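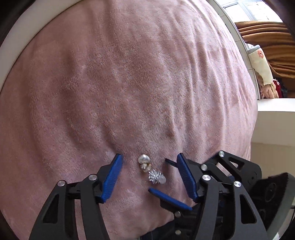
## Lullcombe heated throw - review after one winter

Bought in October, writing this March 3, 2025, so it's had a proper run. Twin size. Used most nights, plus weekend couch duty.

Short version: good throw, annoying controller. Would buy again on sale, not at full price.

**Heat**

Fast. Feet end gets warm first, then the middle. There are 9 settings, which is silly, I use 2 of them. Anything above 6 is too much under a comforter. Top setting is fine for a cold couch and thats it.

Evenness is decent. Outer few inches on each side stay cool - no wires out there. If you sleep curled up, no problem. If you sprawl, you'll notice.

**Wires**

You can feel them if you go looking. Under a sheet, no. Directly on bare legs, yes, a bit. My old Mamani throw was worse, like sleeping on shoelaces.

**Controller**

The bad part. Display is bright blue and doesn't dim. I put tape over it. Buttons beep every single press, no way to turn that off that I could find, and the manual is no help. It also forgets your last setting, so every night it's beep beep beep back up to 4.

Auto shutoff is 90 minutes. Not adjustable. Fine for falling asleep, useless if you wake up cold at 3.

Cord from plug to controller is long enough to reach behind a nightstand. Plug at the blanket end sticks out and will find your ankle.

**Washing**

Unplug, gentle cycle, cold. Came out ok. Dryer on low for 15 minutes then hung over the shower rod, took most of a day. Some sheding the first wash, check your lint trap. None after that. Went a little flatter where I sit on it.

**Price / buying**

Got mine at the Pivstead in Undamville, marked down. Online price was higher and shipping extra. Box was dented, contents fine. Keep the receipt - the warranty card wants the original.

**Pros:** heats quick, washes ok, soft enough

**Cons:** beeping, blue light, fixed timer, ankle plug

Four stars if they fix the controller. Three for now.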